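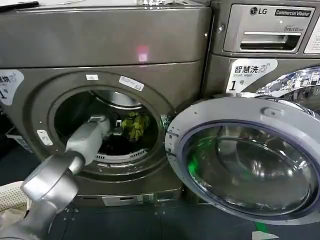
Musty smell on towels and workout shirts, what am I doing wrong?

Hi all, we moved into our place in February and ever since then everything made of cotton comes out smelling like a basement. I've got a front loader, dark gray, with one of those big round doors, and a yellow-green cloth that I use as my sniff test because it picks up the smell worse than anything else we own. I've tried more detergent and I've tried the fabric softener my mother-in-law swears by (the lavender one, lovely for a day or so). Our water is pretty hard here in Chege, if that matters. Any ideas before I throw out 8 perfectly good bath towels?
Asked by tansyrow

3 answers

Kieran Kershaw
Oh, I feel for you, we went through the same thing for a whole winter! More detergent is probably making it worse, especially along with softener, which coats the fibers and holds on to everything. Skip the softener completely for a month. Run the towels hot with two tablespoons of detergent and nothing else, then hot again with no soap at all. Pull back the rubber seal and wipe in the folds too, mine was pretty awful in there. And leave the door open between loads, all the way if you have the room. Don't toss the towels yet!
13 people found this helpful

wandeo_mom
vinegar

pell_street
Agree with Kieran on the softener. Also check the drain filter, usually behind a little flap at the bottom front. Put a baking pan under it first, I got over 500 ml of gray water on my kitchen floor.
2 people found this helpful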